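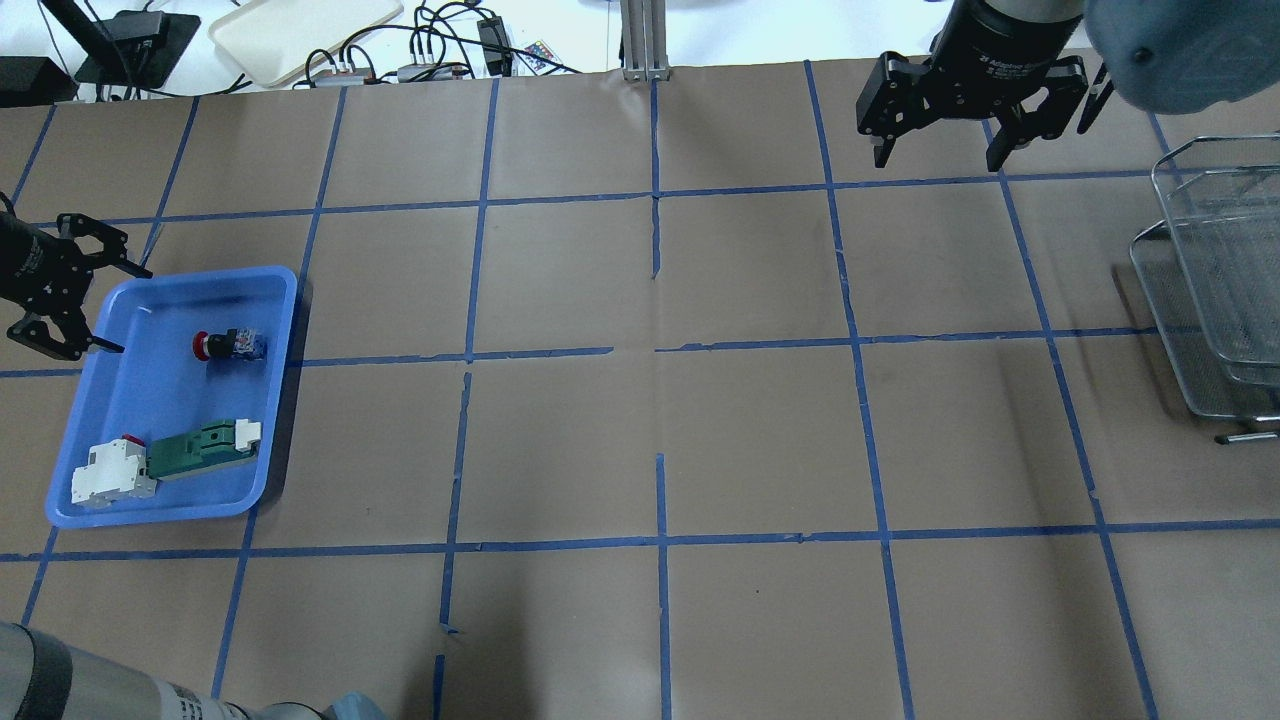

Estíbaliz Lorente replied at 2:14 that the tape had been fine when she left it, and could someone please stop calling it "the blue problem."

Fair enough. Ticket 164, renamed: **grid tape giving up on kraft paper**.

## What's wrong

The paper has creases. The tape has gaps, torn ends and a few nicks, and one line quits partway and starts again when it feels like it. I pressed the worst of it flat with a ruler, which bought us 12 minutes.
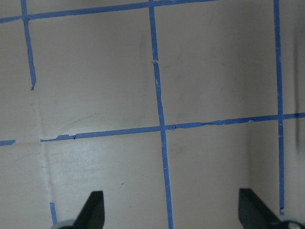

## What I tried

- Fresh tape over old. Lumpy.
- A wider roll from Mendadia. Sticks beautifully, takes the paper with it.
- Asking for new paper. Request 56, open in February, still open.

The mesh basket stays where people put it, on a line, never in a square. I've stopped moving it.
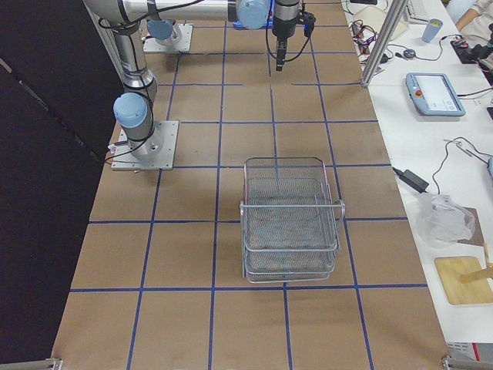
So the plan is to pull everything up, lay one flat sheet and tape it in a single sitting, with long strips and no patching. Estíbaliz wants the squares measured this time. I've found the ruler again, so no objection.

Status: waiting on paper. — Ruairi Forsyth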